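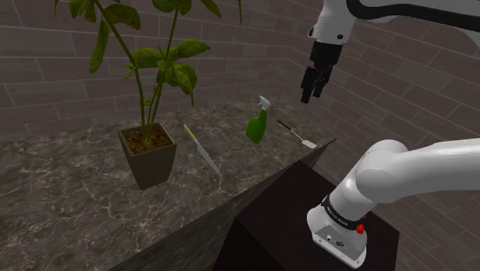

Why does my automatic lose time when I wear it every day?
Daily wear only helps if your arm moves enough to wind it. Desk job, low reserve, amplitude drops, rate goes off. Give it 30 turns of the crown in the morning for a week and write down the deviation. If it's still slow after that, open a ticket.

Ticket 3839
Watch: Estamlow moonphase automatic, steel, leather strap
Owner: Dolores Benavides
Opened by: Flurina Rainer, front desk
Status: waiting on owner

Owner says loses 11 seconds a day, was fine until June. Also moonphase disc sits between two positions. Crown feels gritty when setting. Wants to know if covered.

FR - Warranty card stamped Drorkov shop, still valid. Back has a scratch by the case opener notch. Asked if anybody else opened it. She says battery kiosk "had a look." It's an automatic. No battery. Noted.

Bahman Ghorbani, bench
Timegrapher dial up: minus 9. Crown down: minus 23. Amplitude low in every position, full wind. Not magnetized, checked twice. Beat error ok.
Opened it. Gasket pinched on one side, small fiber under the rotor. Stem dry, a little rust starting near the keyless works. So moisture got in at some point. Would explain the grit.

Moonphase: owner was correcting it at 11 pm. Date change already engaged at that hour. Jumper spring is bent, not broken. Please tell her again, no quick corrections between 8 pm and 3 am. It's in the booklet but the print is tiny.

FR - Called her. She will stop doing it at night. Asked about a loaner, we don't have any right now.

Mechthild Brunner, parts
Jumper spring in stock. Gasket in stock. Stem has to come from Claltville, they only ship Mondays. Don't order the older stem, it's a hair too long and the crown won't seat. We did that last year and it came back.

BG - Stem arrived. Fitted stem, spring, gasket. Full clean and oil, movement was dry anyway. New readings, full wind:
dial up plus 3
dial down plus 4
crown down plus 1
Amplitude good. Moonphase clicks over clean, ran it thru a full cycle by hand. Pressure test passed at 3 bar.

FR - Warranty question. Movement service covered. Gasket and stem not, becuase the case was opened outside. Owner not happy but agreed. Quote sent by email.

BG - Leave it on the winder till Sunday then check rate again. If it holds, release.

BG - Held. Plus 2 a day. Ok to release.

FR - Left voicemail for pickup. Strap is original, goes back in the small bag, don't lose the buckle pin.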